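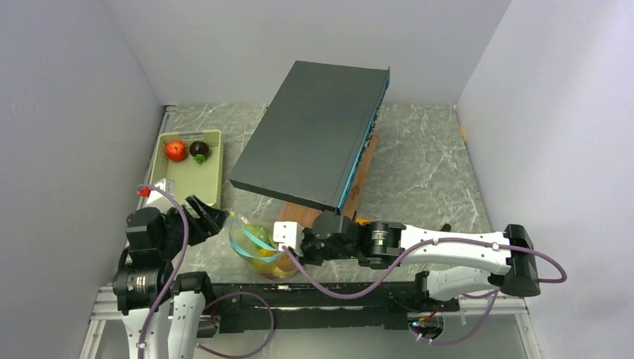

How to put a network switch on a wall shelf at home

When we moved to the flat in August, all my network things were lying on the floor behind the sofa. The switch collected dust and the cat slept on it. I wanted it up on the wall, with short cables and a label on each of them. The work took me one evening, and I write down the steps as I did them.

What you need

A shelf (mine is the small Nastholm, 650 mm wide), two brackets, screws and wall plugs, a drill with a 6 mm bit, a spirit level, a pencil, labels and small bags for the screws.

Step 1. Choose the place

Look first where the router stands and where the nearest socket is. Do not put the shelf above a radiator. The switch must have free air at the side where its holes are, so leave a hand's width there.
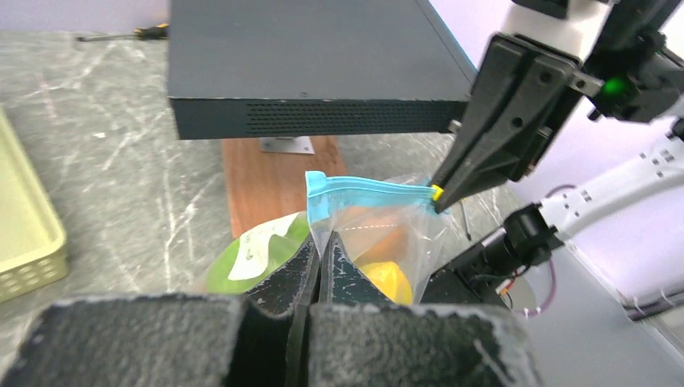

Measure also the depth of your switch with the plugs in it. I forgot this, and the plugs of my cables touched the wall. I had to move the brackets and fill two holes, which are still visible when the lamp is on.

Step 2. Mark and drill

Hold the first bracket to the wall and mark its holes with the pencil. Use the level to find the height of the second bracket. Before drilling, check the wall for electric cables and pipes with a detector. In a plasterboard wall you need special plugs, and you should read on the packet how much weight they carry.
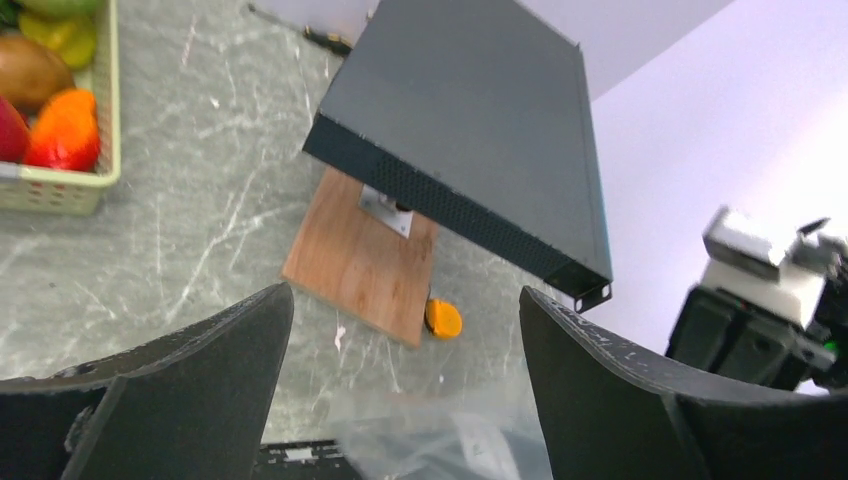 Step 3. Label, then unplug

Write a label for both ends of each cable before you take anything out. I use plain words: "desk", "TV", "printer". Then switch off the power, take out the cables and put the small parts in a bag, also with a label.

Step 4. Put everything back

Screw the shelf on the brackets, place the switch and connect the router first. Turn on the power and wait until the lights become calm. Tie the cables with fabric tape and not too tight, so that you can add one later. 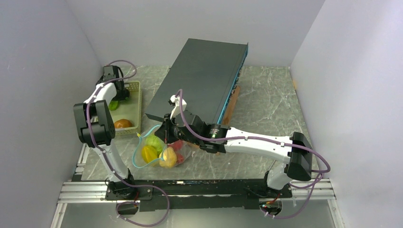 Abena Amegashie wrote to me that she would do step 3 before step 1, so that the old cables are labelled while you still remember where they go. She also puts rubber feet under the switch, and since then her shelf does not hum at night.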